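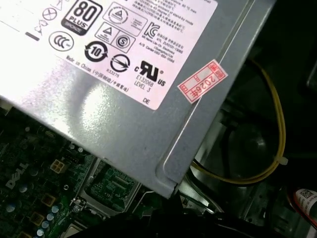
A **power supply unit** (PSU) is the part of a desktop computer that converts alternating current from the wall into the low-voltage direct current used by the motherboard, drives and other components. In most desktop machines it is a self-contained metal box fixed inside the chassis, with a mains inlet on the outer face and a bundle of leads on the inner one. It is replaced as a whole and is not meant to be opened by the user.

## Casing

The casing is usually folded from sheet steel. Grooves and raised areas pressed into the sheet stiffen it without adding weight. The metal also acts as a shield against electrical noise and is bonded to the earth pin of the mains inlet. Vents are cut on at least two sides so that a fan can draw air through.

Units made to the ATX pattern share a common width and height, while depth varies with output. Large computer makers often use their own shapes, and in slim cases the unit may sit partly over the motherboard. In such cases it must be lifted or swung clear before the memory or processor can be reached.

## Label

The rating label is the main source of information on a unit. It gives the input voltage range and frequency, the output voltages, the greatest current on each output and the combined power in watts. The rest of the label is taken up by the maker's name, the model number, safety warnings and approval marks. Units sold in several countries carry the marks of each, and on a small casing these can take up more room than the ratings.

Common marks include:

- **80 PLUS** – a voluntary efficiency program with several levels. Bronze sits above the basic level and below Silver.
- **CCC** – China Compulsory Certification, drawn as nested letters C in an oval.
- **KC** – the Korea Certification mark, often printed beside a block of Korean text with a service telephone number.
- **Number in a circle of arrows** – used in China to show the period, in years, during which restricted substances are not expected to leak from the product in normal use.
- **Crossed-out wheeled bin** – shows that the unit should be collected separately from household rubbish.

## Efficiency

Some of the energy drawn from the wall is lost as heat during conversion. A unit that supplies 60 watts while drawing 75 has an efficiency of 80 per cent, and the remaining 15 watts must be carried away by the fan and casing. Efficiency changes with load and is commonly highest near the middle of the rated range. It falls off at very light loads, so standby use is often measured separately.

## Removal and fitting

The mains cord is unplugged first. The leads to the motherboard and drives are then released by pressing the catch on each plug, and the screws at the rear of the chassis are taken out. Some cases also have a sliding latch or a bracket under the unit. The box should be supported with one hand as the last screw comes free – its lower corners can scrape the motherboard if it tips.

Fitting is done in the reverse order. Capacitors inside the unit can hold a dangerous charge after the cord has been unplugged, and the casing should stay closed.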